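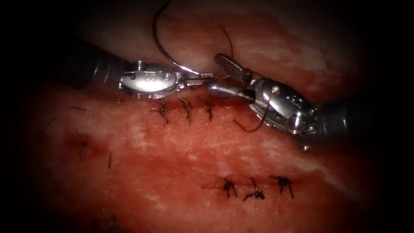 Needle in the left jaws, right jaws coming in to meet it, just above the top row of stitches.

Prandwood Suture Practice Set

Hi, I'm Chun-yin Su, and I put these sets together for anyone who wants more time with a needle and thread. I started making them for a stitching class in Toltley, people kept asking to take one home, and well, now there's a page for it!

What's in the box
Curved needles with dark thread attached, 7 packs
One soft practice pad, 84 mm wide
A tray that grips the pad so it doesn't creep across the table
A fold-out card with the basic stitches

I went with dark thread because I lose pale thread the second I look away. Against red and pink it's so much easier to follow, loose loops and all. The needles are curved, and I'd spend your first evening just picking one up, turning it and passing it from one side to the other. Boring, I know, but my own rows got a lot straighter once I'd done that (and I'd been skipping it for months).

The pad takes plenty of stitches before it starts to look chewed. Work from one end to the other and leave a little room between rows. If you pull too hard it will tear, so go easy on the knots. Rinse it in cool water, pat it dry and keep it out of the sun. Mine lives in a drawer.

Needle holders aren't in the box. Most people who order already have a pair they like, and the Chou pair I sell separately fits smaller hands nicely.

The needles are for practice only. They aren't sterile, so please don't use them on a person or a pet.

Price: $84
Tray size: 265 x 200 mm
Refill pads and thread: see the Madwood refill page
Orders in before noon go out the same afternoon.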